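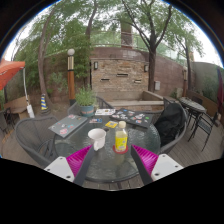 Ledesma Owners Board > Meets and Events > Summer meet: where do we park, and who decides?

coupe_de_grace
June 13, 2026
The hotel at Plarau has confirmed the lower lot for us, all day, no charge, provided we're gone before the wedding party arrives. So that's the good news. The bad news is that the lower lot has exactly one nice side, facing the lake, and I have already had messages from people who would like their car to be on it.
My plan is to park by model year, oldest nearest the water, and have everybody else fill in behind. Objections below, please, and not in my inbox.

tallgear
Objection. By model year means the sedans get the lake and the wagons get the dumpsters, same as last time. I drove 2794 miles there and back with a roof box and a dog and my car is in the background of one photo, behind a recycling bin.

coupe_de_grace
It was a very good photo of the bin.

MD_wagon
I'm with tallgear. The wagons are the rarest thing at any of these meets and we keep treating them like support vehicles. Park by body style, wagons in front, and let the sedan people find out what the back fence looks like.
Mihret Degefa, if anybody is updating the name tags. Last year mine said "Guest of Mihret," and I came alone.

oilcap
Rarest is doing a lot of work there. They're rare because people used them to haul gravel and then scrapped them.

MD_wagon
I hauled gravel in mine and it's still going. What's yours done lately?

oilcap
It has been sitting under a very nice cover, thank you.

Brickyard Phil
Can I ask a practical question before the war starts? The ramp down to the lower lot. I'm on the Trilent springs now, which dropped the front 30 millimeters, and I remember that ramp having a drain across the bottom with a lip on it. I'd like to keep my bumper.

tallgear
Take it at an angle. Left wheel first. I've seen a lowered coupe do it with only a small scream.

Brickyard Phil
From the car?

tallgear
From the owner.

hushpuppy88
First meet for me, hi all. Do I need to register the car or just turn up? Also mine isn't what you'd call a show car. The paint on the hood has given up and the driver's window goes down but has to be helped back up by hand. Is that going to be a problem?

coupe_de_grace
Welcome! Just turn up, but post here so I can add you to the list. The state of your hood is not a problem. If we only let in cars with working windows there'd be me and oilcap, and he won't take his cover off.

MD_wagon
hushpuppy, the window is probably the regulator clip and not the motor. If you can hear the motor run when you press the switch, bring the car as it is. I have two spare clips in my glove box and it's a half-hour job if you don't mind some bad language.

hushpuppy88
I can hear it run! It sounds quite pleased with itself. Thank you, I'll bring coffee.

oilcap
Do NOT do it in the lot with everybody standing around giving advice. Last time somebody pulled a door card at a meet there were nine opinions and one missing screw.

MD_wagon
There was one opinion and it was yours, nine times.

slowlane_sue
Going back to the parking. Why does it have to be in any order? We used to just arrive and park. The early people got the lake, the late people got the fence, and everybody had something to complain about on the way home. It was perfectly fair.

coupe_de_grace
Because the year we did that, a man in a rental minivan parked in the middle of the front row and went to lunch. He's in the group photo. He's in the calendar, Sue.

slowlane_sue
I liked the minivan.

Brickyard Phil
What's the route this time? I heard the pass and I also heard the river road. I'd rather do the river road. The pass is pretty, but my transmission is on its third fluid change and I think it's starting to take them personally.

coupe_de_grace
River road out, pass back for anyone who wants it. We meet at the Eltik gas station, the one with the car wash, and leave when I flash my lights. Please fill up beforehand. If we all line up at the pumps it'll be dark before we set off.

tallgear
And no overtaking inside the convoy. I won't name the user who passed the entire group to get a better place in the lot.

oilcap
I had a temperature warning and needed clean air.

tallgear
You needed the lake.

ledesma_lars
Late entry: I'm in for the drive but not the overnight. Also, for what it's worth, I vote for model year. Body style sounds friendly until you realize there are 3000 shades of argument about whether the fastback is a coupe.

MD_wagon
It's a coupe.

Brickyard Phil
It's obviously a sedan that leans.

coupe_de_grace
Right. I'm putting a stop to this. Two rows on the lake side. Wagons take the first, oldest car at the left end, and everything else goes in the second by year. Fastbacks go wherever Phil and Mihret aren't standing. Minivans by invitation only.

tallgear
I accept. Tell the hotel to move the bin.

oilcap
I don't accept, but I'll be there. What time are we at Eltik?

coupe_de_grace
It's on the event page, where it has been since I posted it. Eight thirty. hushpuppy, you're on the list. Phil, you're on the list with a note about the ramp.

slowlane_sue
Put me down for the fence. There's shade over there after lunch and I'm bringing a chair.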